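Section 4: Setting up your Rivura label printer

You've got it out of the box, so the fun part starts now! Give yourself 20 minutes and keep the quick card handy.

1. Lift the printer out by its base and peel the film off the lid.
2. Set it down somewhere level, with a hand's width of space behind it for the cord.
3. Plug in the power cord and press the grey button until the light turns green.
4. Open the lid and drop in a Besson roll (part 1068 is the everyday white one), labels facing up.
5. Feed the first label under the bar and close the lid until it clicks.

Note: The Kument app will ask for a pairing code. It's 189 followed by the last 4 digits on the bottom of your printer. 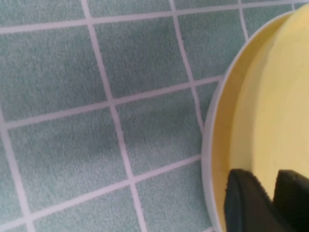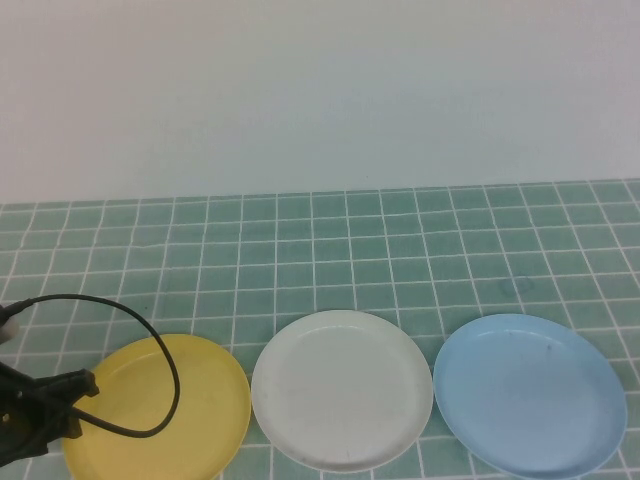 Your first test label is worth doing properly, and it's a great way to see how crisp the small print can get. Choose Test in the app, let the label come all the way out, then tear it down against the bar. Labels need a clean, flat spot to grip, so practise on a spare jar or a plain box. On a tiled tabletop like this one, keep a location label inside a single tile, well clear of the grout lines, or the corners will lift. Press from the centre outward and leave it overnight before wiping over it.

Caution: Don't pull a label backward through the printer. Open the lid and free it from the roll side.

6. Save your favourite colours and sizes under My Labels.
7. Name the printer if you have more than one (Pillport users will see that name in their list too, so pick a good one!).

If the light flashes orange, go to Section 5.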